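The toy kitchen is back at Tallimness, and it's bigger than I expected

I stopped by the Tallimness play library on my lunch hour to return a puzzle (late, sorry Firdevs) and ended up staying until almost two. They've been going through every piece of pretend food in the building, and if you have a kid under six in Sulcombe you know how big a deal that is. The play kitchen has been closed since the pipe over the back closet let go in October, and my daughter asks about it every time we drive past.

Firdevs Kılıçarslan, who runs the place, told me the closet held 300 pieces before the leak. After washing, drying and a pretty ruthless round of tossing, they're down to 215. Most of what went was cardboard: cereal boxes, milk cartons, a whole set of pizza slices that had swollen up like sponges. I was sad about the pizza. The fruits and vegetables did much better, and those are the ones that get borrowed the most anyway.

The plan is to lend the food out in sets this time. Until now you just filled a bag with whatever you liked, and Tipene Rakena says that's how they ended up with a drawer full of bananas and not one tomato. He's the one who came up with the trays. You pick a tray, you take home what's in it, and you bring the same things back. Simple enough, though he and Firdevs were still going back and forth over what belongs together. She wants to sort by color, so a three-year-old can help put things away. He'd like it to be by meal. I said I'd vote for whichever one has a lemon in it, because we play a lot of lemonade stand at our house, and they both kind of looked at me.

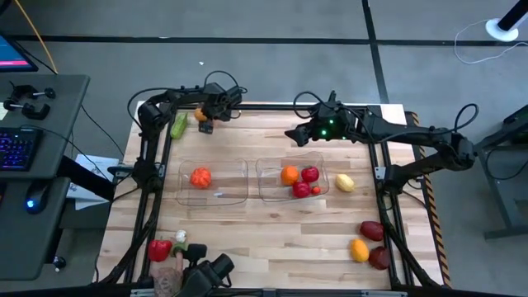
Color seems to be winning for now, at least for the little ones. Reds and oranges get to go together, which means nobody has to decide what a pumpkin is. For kids in kindergarten and up there will be recipe cards with the sets, drawn by Flynn Baxter, whose soup card made me laugh out loud (the carrot looks so worried!). He has done salad, soup and fruit punch so far, and he's taking requests. I asked for lemonade. Obviously.

I also got to see the new shelves, or at least the wood for them. Keith Brunton is building them along the inside wall, well away from any plumbing, with the lowest one at toddler height and the top one up where only grown-ups can reach. That's where the spare pieces will live. He was hoping to finish before the end of November but the brackets came in the wrong size, and then the second batch came in the same wrong size, so now it's December. He was pretty calm about it. I wouldn't have been.

Money, since people have been asking me: the replacement pieces are being paid for out of the fall book sale, plus $200 from Harju, the hardware store on the corner, who also threw in the sandpaper. Firdevs says that covers bread, eggs, cheese and a new set of pots, and she'd rather wait on the cash register until they see what's left over. The old register still opens if you hit it on the side, so I think we'll all survive.

A few practical things if you're planning to borrow:

- Each family can have 2 trays out at a time, for three weeks.
- If a piece goes missing, just say so when you come back. There's no fine, they only want to know so they can fix the label.
- Please don't run the food through the dishwasher. Warm water and a little soap is fine.
- Anything with bite marks gets retired, so hide it from the dog.

They're happy to take donations of play food too, as long as it's hard plastic or wood and nothing smaller than a golf ball for the under-threes sets. No felt this time, I'm afraid. Torquil Ogilvie already dropped off a huge box from his grandkids' old playroom in Flasatmont, and it's still sitting by the front desk waiting to be washed. I peeked. There's a lobster in there, and I have no idea which tray a lobster goes in, but I know a few kids who are going to fight over it.

The kitchen corner itself opens again in December, as soon as the shelves are up, and the first morning will be drop-in from 9:30 with coffee for the adults. Trays can be reserved at the desk before then. I've put our name down for a yellow one.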